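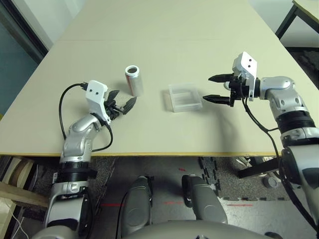

In May I wrote that the arms would be ready before summer. Now it is October 30, 2025 and I can say they are ready enough. We gave the machine the name Wero, because Kwaku Appiah already had a label with this word and did not want to waste it.

The most work was in the cables. My first plan was to tie them tightly along each arm, and the wrist pulled them out of the connector every time it turned. Now I leave a big loop at the wrist and fix the cable only lower down. It looks untidy — my wife says like a washing line — but I have not changed a connector since.

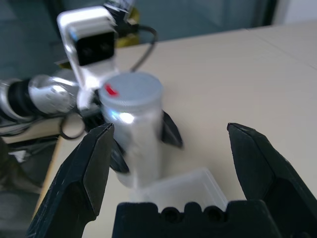
Gripper fingers wide open, the plastic box just in front. The tips already show some wear.

The fingers are the second set. For the first ones I ordered a softer material from Bornitz, and they bent when the gripper closed. These are harder and I am satisfied, although I would make the points 2 mm shorter if I had to order again.

The task I want is simple to say: one arm holds the box, the other one puts a small container in it. I gave myself 30 tries in an evening.

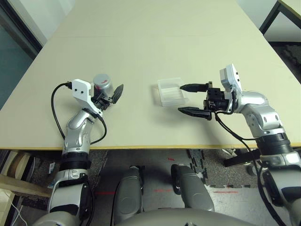
The box is the difficult part for me. It is light, so if one finger touches it before the other, it can slide away over the table. I reduced the closing speed to 10 per cent and this helped more than all my changes in the program, which has now 112 settings and I understand maybe half of them.

Next I want to try the software Skavidora for planning both arms together. If somebody has used it with two arms, please write me a comment.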